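Bench Notes: Software Tips for Small Arm Cells
Kondwood workshop pages — perception, planning and tooling

These are collected from the notes pinned above our benches. Most apply to any six-axis arm with a two-finger gripper and one fixed camera. Parameter names are ours; yours will differ.

Planning around clear parts

Do not ask a depth camera to find a clear lid. The return passes through the plastic and reports the surface underneath, or reports nothing. Either way the planner sees free space. Register each lid as a box primitive in the planning scene at the moment the arm releases it, using the release pose from the joint encoders. Pad the box by 5 mm on all sides. Keep it until the arm picks it up again or an operator clears it by hand.

If people also move the lids, the registered pose goes stale. Dilani Bepari's fix was a "lids touched" button in the operator panel, which drops every lid primitive and blocks motion below the safe plane until the poses are entered again. It costs a minute. Use it.

Glossy work surfaces

A varnished or resin-coated top puts bright streaks in the color image, and the streaks shift through the day as the window light changes. A detector tuned at 8 a.m. will miss racks by early afternoon. Things that help, cheapest first:

Fix exposure and white balance. Auto exposure darkens everything else when a streak enters the view.
Mask saturated pixels before edge detection, then grow the mask by a few pixels.
Segment on hue and ignore brightness. A strongly colored rack top separates well from brown wood even at the edge of a glare patch.
Fit the rack from its hole grid. The grid is regular, so a third of the holes is usually enough to recover position and rotation.

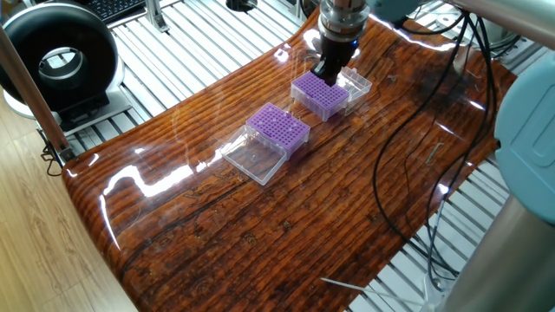

Rotation from the grid is ambiguous by 180 degrees. If the rack has a front and a back, resolve it with something off the grid, such as a label or a latch, or accept both and let the planner take the one with the shorter wrist move.

Set the support plane from several touches. Wood bends, and a slab that rises at one end will give a false height if you probe a single corner. Probe at least six points with a blunt tip, fit a low-order surface, and store the height map with the calibration file. Abdelkrim El Fassi keeps his under the same revision number as the hand-eye transform, so one cannot be loaded without the other.

Contact moves

Approach in position mode to 10 mm above the expected top, then switch to a guarded move with a force threshold. Log the height at contact and compare it with the height map. A mismatch above 2 mm means the rack is not where the model says, or it is sitting on something. Stop and retract straight up.

Keep downward force low on a rack with a thin base. Raise the threshold only after looking at the log. Our file for the Flallmont cell holds 1,417 contact events, of which 102 tripped the mismatch check. Nearly all of those traced back to one bad plane fit in November.

Gripper width should be read back after closing. A commanded close is not evidence of a grasp.

Cables

Planners treat the arm as rigid links and ignore what hangs off it. Add a fat capsule to the forearm and another to the wrist, sized to the widest loop the cable makes, and limit wrist rotation to one turn either way from home. Othmane Kabbaj also adds a path cost for wrist travel, which gives slower plans and fewer snagged connectors.

Slack lying on the work surface should be entered as a keep-out strip. Update the strip whenever anyone reroutes the cable.

Logging

Write one line per motion: start pose, goal pose, planner seed, scene revision, result. Save the seed even if you think you will not need it. A failed plan that cannot be replayed cannot be fixed.

Rotate logs at 3,000 lines. Past that our viewer, Dostlow, takes long enough to load that people stop opening it.

Before changing any threshold, replay the last full log against the new value in simulation. The replay script is in the tools folder, and it takes the scene revision as its second argument. Pao-chu Shih maintains it. Send patches with a failing log attached.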